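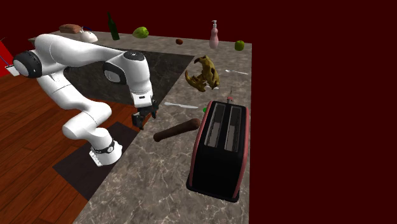 Figura 6.1. Encimera de piedra gris con vetas blancas y beis.

Capítulo 6. Piedras que viven en casa

Confieso que durante años llamé mármol a todo lo que tuviera vetas. La culpa la tiene la cocina de mi abuela, en la que amasábamos empanadas sobre una losa gris que todo el mundo llamaba «el mármol» y que era, lo supe ya en la carrera, un gneis de lo más corriente. ¡Menuda decepción me llevé!

En el capítulo anterior dejamos la caliza enterrada y calentándose poco a poco. Ahora toca ver qué le pasa a la calcita cuando recristaliza: los granos crecen, encajan unos con otros y los fósiles se borran – casi siempre, que alguno se resiste. Las vetas suelen venir de arcillas, óxidos o materia orgánica que ya estaban en el sedimento.

Mi compañero Ming-te Man empieza esta parte del curso con una gota de ácido clorhídrico diluido y dos muestras pulidas. El mármol calcítico burbujea enseguida y el granito ni se inmuta (con la dolomía hay que tener paciencia, o rasparla primero). Os pido que repitáis la prueba antes del apartado 6.2, con gafas y guantes, y que apuntéis lo que veáis en el cuaderno de campo.

6.1 De la caliza al mármol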